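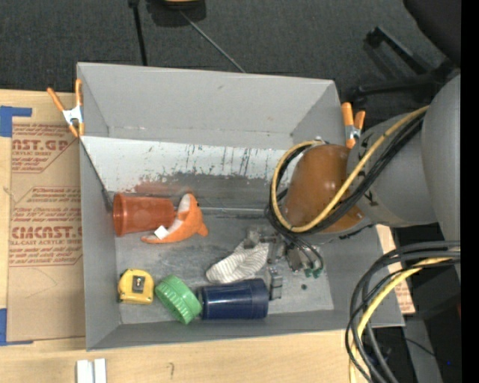
Firdevs Sezer

February

Okay, bin picking! My favorite part. Leave the picture up while I talk, people like to look at the clutter.

Same arm, same bin, two grippers. Every object set got 100 tries with each one, 800 tries in all. Say that slowly. Then the number: 677 clean picks.

Mention the clamps on the bin's rim (orange-handled clamps, top corners). Before we did that, the arm would nudge the wall and every pose after it was off. Gilberto caught this on a Sunday and I still owe him lunch.

Now the objects. Plush toy: easy, both grippers love it, it squishes. Tape measure: harder, it's low and it sits in the corner. Cups on their sides are where it gets fun! The Nerier fingers are slim and can go in over the rim. The Baysal ones are wider and want to grab the whole body, so a cup against the wall is bad news for them.

Striped cloth – ask the room how they'd grab it. Wait for answers. Ayten's trick was to go for a fold and close slowly.

Cables: show of hands, who has snagged one? Then on to the camera slide.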